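The Ferry Timetable

The letter from the harbor office at Fumholm was dated 17 November 2024, and it said the evening ferry would stop running in May. Getsemaní Hinojosa read it standing up in the hall with her coat still on. Then she put it back in its envelope and went to find Siwan.

Siwan Pugh was in the map room with the heater on. She had the big chart of the sound spread across two desks and was marking it with a soft pencil.

"They're cutting the late boat," Getsemaní said.

"I know. Ladi told me."

"How did Ladi know?"

"He sells them their diesel."

Getsemaní sat down. She had taken the late boat home to Sterkilden for 12 years. She knew which bench was over the engine and stayed warm, and which window leaked. Her mother was on the other side, and her mother did not like to be alone after dark.

"You could move her over here," Siwan said.

"She won't move."

"Have you asked her?"

Getsemaní had not asked her. She took off her coat and hung it on the back of the chair. Outside it had started to rain, the fine kind that came in sideways off the water and got into the window frames.

She worked until six and walked down to the dock. The boat was in, with its lights on. Femi Briggs was at the ramp in his orange jacket, taking tickets, though he knew everybody who got on and most of them had passes.

"You got the letter," he said.

"I got it. What will you do?"

"Morning boat, they say. Half the hours." He tore her ticket and gave her back the stub. "My brother-in-law has a place in the boatyard. I might do that."

"Do you want to?"

"No."

She sat on the bench over the engine. There were five other people in the cabin and a dog. When the boat cleared the breakwater it began to roll, and the dog got up and lay down again with its chin on somebody's shoe. Getsemaní tried to read and gave up. She looked at the notice on the far wall that told you where the life jackets were. She had been looking at it for so long that she could have said it with her eyes closed.

Her mother had soup on the stove and the radio going. She was a small woman who wore two sweaters from September on. She listened to the news about the boat without turning from the pot.

"So you'll get a room over there," her mother said.

"I thought you might come with me."

"To Fumholm? What would I do in Fumholm?"

"What do you do here?"

Her mother put the lid on. "I know where everything is here," she said.

They ate. Afterward Getsemaní washed up and her mother dried, and they did not talk about it. In the night the wind went around to the north and a gutter came loose at the back of the house. It knocked against the wall until morning.

There was a petition that winter. Folasade Ajayi wrote it and carried it to every door on the Sterkilden side, and then she took the boat over and stood outside the grocery in Fumholm with a clipboard. She was a retired schoolteacher and people found it hard to walk past her. By the time she was finished there were 3,842 names, some of them from people who had only come for a weekend. The harbor office thanked her and said that the figures were the figures.

"What figures?" Folasade asked.

They sent her a page of them. She read it at the kitchen table with a ruler under each line. The late boat had lost money every year but one.

"Well, they're right," she told Getsemaní on the phone. "I wish I hadn't asked."

In March, Siwan found the room. It was over the Saarinen bakery, with a bed and a closet, and the kitchen was shared and down the hall. Siwan sent her pictures of the kitchen and Getsemaní looked at them on the boat, going home.

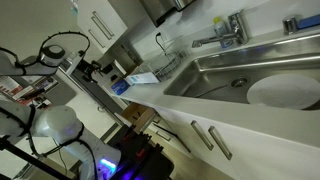
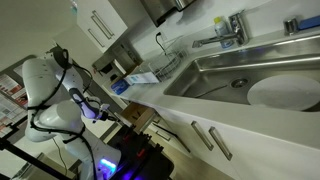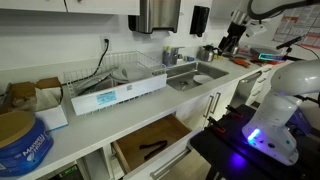
"Is it quiet?" she wrote back.

"The bakers start at four," Siwan wrote. "After that you'd be awake anyway."

Getsemaní put the phone in her pocket. Femi came through the cabin with a mop and she lifted her feet for him.

"I start at the yard in May," he said.

"I thought you didn't want to."

"I don't. But it's inside." He pushed the mop under the bench. "You?"

"I might take a room. Weeknights. I'd go home on the last morning boat when I'm off."

"And your mother?"

"She says she'll leave the porch light on regardless - she says it isn't for me."

He laughed at that and went on down the cabin.

She signed for the room two days later, at the counter of the bakery, with flour on the pen. The key stuck in the lock and had to be lifted a little as it turned. She practiced it until she had it. Then she walked down to the dock with 10 minutes to spare. Ladi Olatunji's truck was parked by the ramp with the hose run out to the boat, and she waited with the others in the rain until he had finished and Femi let down the chain.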